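Ticket: Heat pump controller loses its schedule after a short power cut
Status: Solved, left open for comments
Opened by: Bohdana Tymoshchuk
Opened on: 2021-05-07
Product: Pleltovent wall controller, older model with the grey cover
Connected to: Drosden indoor unit, Heitmann relay board

Description of the problem

Good morning. I am writing in English, which is my third language, so please ask if something is not clear.

We have a Pleltovent controller in the hallway. It was installed by the previous owner of the house. It worked well until January, when there was a storm and our street had no electricity for a short time. When the power came back, the clock on the controller showed 00:00 and the weekly schedule was gone. The heating then ran all night at the day temperature.

I entered the schedule again by hand. After the next power cut it was lost again. It has now happened many times, also when I only switch off the breaker for two minutes to clean the filter.

The manual says that the controller should remember the schedule for 42 hours without power. In my house it does not remember it at all.

What I have tried already

1. I did the factory reset as written in the manual (hold Menu and Down together until the display blinks). The reset works, but it changes nothing in the behaviour.

2. I checked the wires behind the cover with the breaker off. All the screws were tight. One wire had a slightly dark colour at the end, so I cut it back and connected it again. No change.

3. I asked the shop where I buy the filters. They said I should replace the whole controller. The new model costs 400 dollars and it does not fit the old wall plate, so I would like to avoid this.

Reply from support

Thank you for the complete description. Please tell us the following:
- the software version (hold Menu while you switch on the breaker)
- if the small battery symbol is visible in the corner of the display
- if the schedule is also lost when you take the controller off the wall plate and put it back right away

Answer from Bohdana

The version is 2. The battery symbol is not visible, and I do not remember that I ever saw it. Yes, the schedule is lost also when I take it off the wall plate and put it back at once.

I read in the manual that there is a back-up battery inside, but there is no drawing of where it is. I did not want to open the inner part without asking. My experience with old electronics is small. I know only that batteries which stay in a device for years can leak and damage the board.

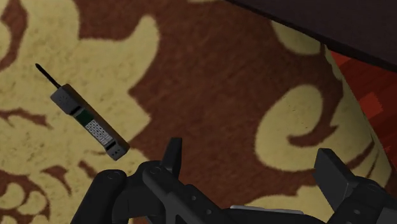 Second reply from support

The missing symbol tells us that the controller does not find the back-up battery. In this model it is a round cell in a holder on the rear side of the circuit board. Normally it lasts many years, but after more than 4,000 days we advise replacing it in any case. You can do it at home:

1. Switch off the breaker and wait two minutes.
2. Remove the controller from the wall plate.
3. Press the two clips on the lower side and lift off the rear cover.
4. Slide the old cell out with a plastic or wooden tool. Please do not use a metal screwdriver.
5. Look at the contacts. If there is white or green powder, clean it with a cotton swab and a little alcohol, and let it dry.
6. Put in the new cell with the plus sign facing you.
7. Close the cover, put the controller back and switch on the breaker.

Result

I did all the steps yesterday evening. The old cell was completely empty, and on one contact there was a little white powder. I cleaned it two times. For the new cell I took the Emari brand from the supermarket, the same size as printed on the old one.

The battery symbol came on after I switched on the breaker. I set the clock and the schedule, then I switched off the power for one hour while we had supper. When I switched it on, the clock was correct and the schedule was still there.

One small thing is left. The display shows Saturday settings under the letter S and Sunday also under S, and I mixed them up the first time. Maybe it could be written in the manual that the first S is Saturday. I also ask you to add a drawing of the battery holder.

Thank you for your patience. I will write again if the symbol disappears.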